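# Imeren hand-held gripper, soft-pad version

Ordering and planning notes, updated 6 Sep 2025

The Imeren is a hand-held gripper tool with a grey body and two black soft finger pads. The inner face of each pad has a fine dotted texture. It is sold by Drindura from the Branedport warehouse, singly or in sets of 10.

Most buyers ask first how many they need. Work from the number of people handling tools at the same time, then add spares for cleaning and repair. Finger pads are a consumable and should have their own line in the budget. A pack holds 64 pads and costs £174.

Plan the room as well as the tools. Allow for:

- open shelving, so units can be put back between sessions
- tables at standing height
- a clear floor, with cables kept to the walls
- even overhead light

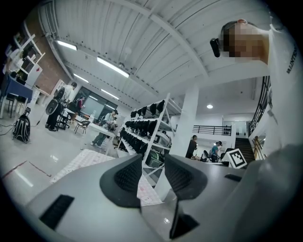 Brahim Lamrani wrote to us that his first order went over budget on racking and tables, and that he would now price the furniture before the grippers. He also asked whether pads could be bought in smaller packs. They can't at present, but a half pack is planned for January.

Sets are packed in a single crate. Charging leads are included; shelving is not. Orders above £100 are delivered free within Branedport, and other addresses are quoted by weight.

Damaged housings can be returned for repair. Please take the finger pads off first and keep them, as returned pads are not sent back.

For a written quote, contact Essam El Fassi at the Drindura sales desk with the number of units, the delivery address and the date you need them.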